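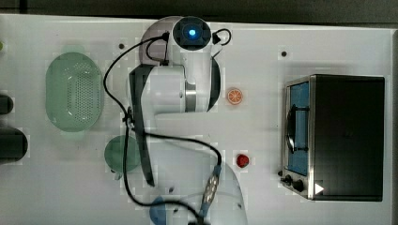 Kaldale K2 table-top arm: six weeks in our training kitchen

Posted 7/18/19

Score: 4.5 out of 5

I run the prep side at Estunard, where we cook and pack 48 lunches a day for offices in Mumbridge. In June we took on a Kaldale arm, bolted to a white table in the back kitchen, and I've been itching to write it up because I like it far more than I thought I would!

We bought it through Sperling, who charged us 1,290 for the arm and another 60 for delivery. For a kitchen our size that's a proper chunk of money, so I read every review I could find first (there weren't many, and most were from people who make car parts).

What it does for us

Moving things, mostly. Fruit on to a plate, bits out of a colander, that sort of job. We practise new moves on the white table with a green plate, a strawberry, a slice of orange and the black toaster oven set out to the right, and once a move is steady we try it on a real order. Teaching it is lovely: you take hold of the arm, walk it through the move and press save. Our newest starter had a go on her second morning and was showing the rest of us by lunch.

What it changed for the team

Fruit pots used to be the job everyone swapped out of. Now one person minds the arm and tops up the trays, and the other is free for sauces and dressings, which we used to rush. No hours were cut. I put that in writing before the box was opened, and I'd tell any manager to do the same. Two of the team were wary at first and one still is, a bit – she says she misses the chat across the bench, and I do see her point, so we now swap places every hour.

Niggles

The cables. They loop right over the arm and I'd love a neater way to run them. The gripper finger is long, so you need to leave more space round your plates than you'd guess. The manual is thin too, though Sperling answer the phone quickly.

The blue light on the wrist is handy, I can spot it from the sink.

We're up to 2,000 saved moves and test runs between us and still adding more. Next on the list is grapes, which roll.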